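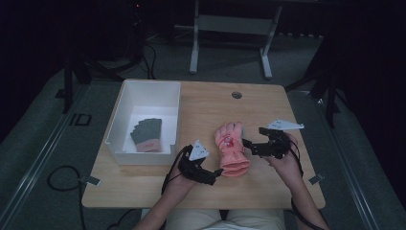
What has the Lehtinen grant paid for since May?
Most of it went to tape transfer and interviews for the Lalgate history, and a smaller part to the licensing work for the companion album.

Lalgate Ballroom Music History
Progress report to the Lehtinen Fund
Submitted by Rustura Press, Clisville
Oct 30, 2024

Interviews
We have recorded 29 interviews with singers, horn players, door staff and regulars who knew the Lalgate in its soul years. All but two are transcribed. Two people asked to read their transcripts before we quote from them, and we have agreed. One former house singer declined to take part and asked that her family life be left out of the book. We will write about her stage work only, using printed reviews and the set lists.

Tapes
The ballroom's own recordings came to us in 824 boxes, many of them unlabeled. So far 497 have been transferred and logged. The rest should go faster, as the worst reels were done first. A few had print-through or missing leader, and one box held only blank stock. We found a complete late set by the house band that none of the people we interviewed remembered being recorded. It will be on the album if the rights can be settled.

The book
The manuscript is planned at nine chapters. Five are drafted and one more is in outline. The chapter on stage clothes has grown more than we expected - the dressmaker's order books survive, with fabric swatches pinned to the pages - and we may split it in two. The final chapter, on the deaths of two of the younger singers, is being held until their relatives have read it. We have not set them a deadline.

Problems
Licensing is behind. Three songs have publishers we can't trace, and the music lawyer's estimate was higher than the line in our budget. We covered the difference by dropping the printed fold-out poster. We would like your approval for that change in writing.
The listening evening at the Clisville library was moved once after a booking mix-up. It drew around 60 percent of the seats, fewer than we wanted.

Next period
Finish the transfers.
Draft the remaining chapters and send the full text to our outside reader.
Close or replace the three untraced songs.
Send you the track list and a sample chapter with the next report.

Spending to date is on the attached sheet. Travel is under budget and transcription is slightly over. We are not asking for more money at this stage.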